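桌布底下的那些年

我外婆家的饭桌一年四季铺着桌布，铺得比床单还认真。我小时候一直以为全天下的人家都是这样，直到有一回去同学家做作业，看见人家光溜溜的桌面上搁着一盘切好的西瓜，汁水顺着桌沿往下滴，同学的妈妈拿抹布一抹就完了，我站在旁边愣了好一会儿，心里想，那你们家过年怎么办呢？

过年在我们家，头一件事就是换桌布。腊月里挑一个有太阳的日子，外婆把平常用的那块撤下来，桌子翻来覆去擦过，再从樟木箱里请出"好的那块"。我用"请"字，是因为她真的是两只手捧着出来的，嘴里还要交代我们退后，退后，手洗了没有。那块桌布是白底的，四角绣着石榴，是她出嫁的时候带过来的，边上有一处补过，补得极细，要把脸凑上去才看得出来。

编辑部叫我写一篇关于家里旧东西的文章，我一口答应下来，满心以为要写那只樟木箱，或者那台收音机。坐下来写了两个晚上，写来写去都绕回到饭桌上，索性就写桌布吧。

桌布这东西，说起来很不起眼。它不像碗，碎了会响；也不像椅子，坏了要摔人。它就铺在那里，替一家人接着汤汤水水，接着孩子的铅笔灰和大人的烟灰，接着猜拳时拍下来的巴掌。我这几个月为了写稿子，跑了好些人家，也跑了几个还在织布、卖布的地方，和人聊桌布。每一回开头对方都要笑：桌布有什么好聊的？聊着聊着，天就黑了，有两次还被留下来吃了晚饭。

先说格子。

只要问起"你记得的第一块桌布是什么样的"，十个人里头倒有一大半会说到格子。红白格、蓝白格，偶尔有绿白格的。花色里头它大概是最好认的一种，织法也老实，经线和纬线都分好颜色，一段白一段红地排下去，交叉的地方颜色叠着颜色，自然就成了格。真正先染纱再织的格子布，正反两面几乎一样，翻过来照样能用。印出来的就不同，正面鲜亮，背面发白，洗过几水，颜色像是从布里慢慢走掉了。外婆不懂这些讲究，可她买布的时候一定要把布角翻过来看一眼，看完了才肯还价。我后来才晓得她翻的是什么。

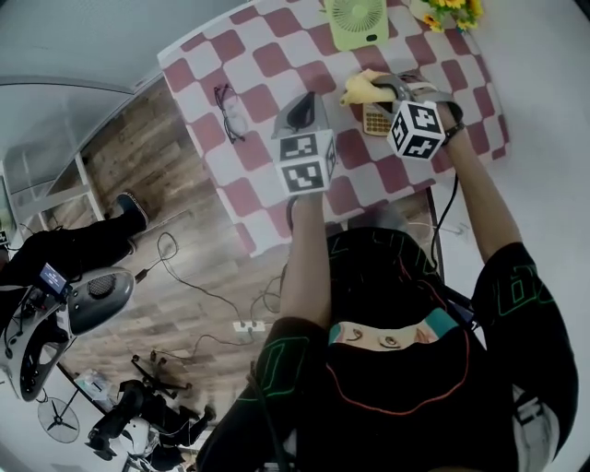 格子布还有一样好处，就是不怕小毛病。溅了一滴酱油，在素白桌布上简直是一场灾难，满桌人都看得见，请客的要脸红，做客的也要脸红。落在格子上呢，远看也就糊弄过去了。所以小饭馆爱用它，人口多的人家也爱用它。我有一位堂姨，家里三个男孩，她说她那些年买桌布只看一条，就是能不能藏得住番茄酱。她的原话更难听一些，我就不写了。

缝纫的人也喜欢格子，裁的时候顺着线走，不用画粉。我学做针线的第一件东西就是一块格子餐巾，四边各折两道，用回针缝，缝得歪歪扭扭，但因为有格子管着，再歪也歪不到哪里去。外婆把那块餐巾垫在糖罐底下，一垫就是好多年，我上了中学回去看，它还在，糖罐倒换过了。

织布的人又是另一番说法。我去年冬天认识了Duyên La，她在一家叫Perkthorpe的小织坊里管纱线。织坊不大，进门要侧着身子，两边都堆着筒子纱，空气里一股浆水的味道，有点像隔夜的粥。她人很爽快，说话快，走路也快，我跟在后面记笔记，十个字里总要漏掉三四个。

她告诉我，做桌布的纱和做衣裳的纱不是一回事。衣裳要贴着人，要软，要垂；桌布要贴着木头，要有一点分量，不然风一吹就掀起来，孩子一拽就全下来了。她让我摸两块布，闭着眼睛摸，问我哪块更重。我摸了半天，挑错了。她笑得很开心，说没关系，刚来的学徒也都挑错，手要养的，养上一阵子就有数了。

"你别看它天天铺在那里不动，"她说，"一块桌布受的罪可比一件衬衫多。"

我想想也是。衬衫至少还能在衣柜里歇几天。

她那里有一架老织机，是Pálfi牌的，铸铁的架子，漆都磨光了，露出来的铁亮得像常年有人摸的门把手。机器还在用，一年开不了几个月，专门织宽幅的格子布。新机器织得又快又匀，她说，可是有几位老主顾就认这一架，说布面上有一点不匀才好看，像人写的字。我问她看得出来吗，她想了想，说有时候看得出来，有时候是心里觉得看得出来。这话我很喜欢，回来的路上念叨了好几遍。

在织坊待了一个下午，我出来的时候手里多了一块布头，50厘米见方，是她裁边剩下的，蓝白格，如今就铺在我书桌的角上，上面放着茶杯。写这段的时候，茶杯刚刚在上面留下一个圈。

再说洗。

洗桌布是有学问的，家家的学问还都不一样，而且人人都觉得自己家的才对。有人说油渍要先撒盐，有人说要撒面粉，我婆婆坚持用淘米水泡，泡一夜，第二天早上再用肥皂搓。红酒渍更热闹，我光是听来的办法就能写满一页，有倒白酒的，有倒苏打水的，还有一位老先生说把桌布绷在盆上，从高处往下浇开水，说的时候还站起来比划，把茶几上的瓜子碰翻了一地。

我自己试下来，顶要紧的只是快。不管用哪样，趁它还没干透就动手，总归洗得掉七八分。酱油先用凉水冲背面，让它从哪边进去的就从哪边出来；油的东西用一点洗碗的皂液，轻轻揉，不要死命搓，搓狠了布就起毛，起了毛的地方往后格外爱沾脏。蜡烛油可以先放进冰箱冻硬，拿指甲一块一块剥下来，剩下的垫张纸用熨斗吸。红白格子的布，头两回洗最好单独洗，水里加一小把盐，不然白的地方会泛粉，我有一块就是这样变成了粉白格的，也用了许多年，客人还夸过好看，我就没有说破。

洗完了怎么晾也有人计较。外婆是对折了搭在竹竿上的，折痕正好在桌子当中，铺开来一条线，她拿手掌从这头捋到那头，捋平了才叫开饭。我妈嫌麻烦，趁着半潮就直接铺到桌上，让它自己在桌面上干，四个角各压一只碗。这办法听起来懒，其实很灵，棉布尤其灵，干了以后服服帖帖的，连熨斗都省了。我现在也这么做，只有一样不好，万一那天有人来得早，就只能站着说话。

后来有了塑料桌布，好多人家一夜之间就把布的收起来了。我们家也换过。我记得那是一块印着大葡萄的，带一股很冲的气味，夏天胳膊搁在上面，抬起来的时候"嘶"地一声。它确实好擦，妈妈高兴坏了，可是外婆一直不大肯在那张桌上写信。她说笔落下去是滑的，没有底。葡萄桌布用到第三年，正中间让热锅烫出一个圈，又硬又皱，拿剪刀剪下来也不是，不剪也不是，最后还是换回了布的。

我在旧货市场上见过一个专卖旧桌布的摊子，招牌上写着Clitar，也不知道是人名还是什么意思，问摊主，他说是接手的时候就有的，懒得换。摊子上的桌布全都叠成豆腐块，按颜色码着，一块一块用棉绳捆好。他不让人随便拆，要看可以，看完得自己照原样捆回去。那天我看中两块，一块是钩针的，太贵，放下了；另一块是酒红色小格子的，标价32块，边上绣着两个字母，针脚很旧了。我问他知不知道是谁家的，他摇头，说收来的时候里头还夹着一张菜单，毛笔写的，六道菜一个汤，他舍不得丢，压在玻璃板底下了。他掀开账本给我看那张菜单，最后一道是酒酿圆子，旁边添了一行小字：少放糖。

那块小格子我买回来了。洗的时候特别小心，怕把那两个字母洗散了。如今逢年过节铺它，家里人都知道那是"别人家的桌布"，吃饭的时候倒比平常斯文些。
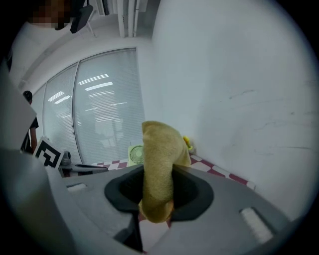 孩子和桌布的关系，又要另说了。大人看见的是上面，孩子看见的是下面。我问过不少人，小时候有没有钻过桌子底下，没有一个说没有的。桌布垂下来，四面一围，就是一间房子，光从布里透进来，红格子透红光，蓝格子透蓝光，外面大人的脚走来走去，说的话嗡嗡的，听得见，又好像不是说给自己听的。我在里面藏过糖，藏过考砸了的卷子，还藏过一只毛绒兔子。那兔子本来是浅棕色的，绒毛给我摸得东一撮西一撮，和这张照片里那个毛茸茸的棕黄色玩偶颜色差不多，顶上也是那样软软地歪到一边去，怎么扶都扶不直。有一年除夕，我在桌子底下抱着它睡着了，一家人满屋子找，阳台上也找，楼道里也找，末了是外婆弯腰捡筷子，掀起桌布的一角，看见了我的脚。她没有声张，把那一角又放下了，等菜上齐才来叫我。这件事是我长到二十多岁她才说的。

我自己的女儿今年6岁，也到了爱钻桌底的年纪。她的玩意儿比我多，有一阵子迷上一套Flokulix的绒布贴画，撕下来的小绒片粘得到处都是，桌布背面也粘了一排，从外面一点看不出来，直到我收桌布去洗，一抖，星星月亮和一条鱼全跟着飞起来。她急得直跳，说那是她房子里的墙纸。我只好又一片一片给她贴回去，贴错了次序还要返工。

所以我现在铺桌布，总要让它垂得长一些。按书上的规矩，平日吃饭，垂下来一掌多就够了，太长了绊人，坐下去膝盖上堆着一团也不舒服。可家里有孩子的时候，规矩是可以让一让的。要买新桌布的朋友，我倒有一点实在的建议：先量桌面，长和宽都量，再每边加上想垂的长度，别忘了还有缩水，纯棉的要多留一点，买回来先下一遍水再锁边。圆桌量直径，方法一样。家里若是折叠桌，打开和收起是两个尺寸，那就按打开的买，收起来的时候往里折一道，谁也不会来管的。

颜色不必太费心思。我见过有人为了配窗帘，把样布拿回家摆了一个礼拜，早上看一遍，灯下看一遍，终于买定了，头一顿饭就打翻了一碗紫菜汤。桌布迟早是要花的，花了以后才慢慢像自己家的东西。

外婆那块绣石榴的桌布，现在在我这里。她走之前的那个冬天，自己把它找出来，叫我坐到床边，一处一处指给我看：这个淡黄的印子是你妈满月那天的酒，这个小洞是你外公的烟，他不承认；补过的这里，是你舅舅拿剪刀剪的，他那时想给木头枪做一面旗。我问她哪一个是我弄的，她找了很久，翻过来又翻过去，指着石榴叶子旁边一点点铅笔的痕迹，说，喏，这里，你在这里写过一个"人"字，撇太长了，写出了本子。

我一直没有洗掉它。每年腊月，我也挑个有太阳的日子，把桌子擦干净，两只手捧着它出来，女儿就在旁边问，妈妈，我手洗过了，能不能让我拉一个角？

我让她拉石榴叶子的那一角。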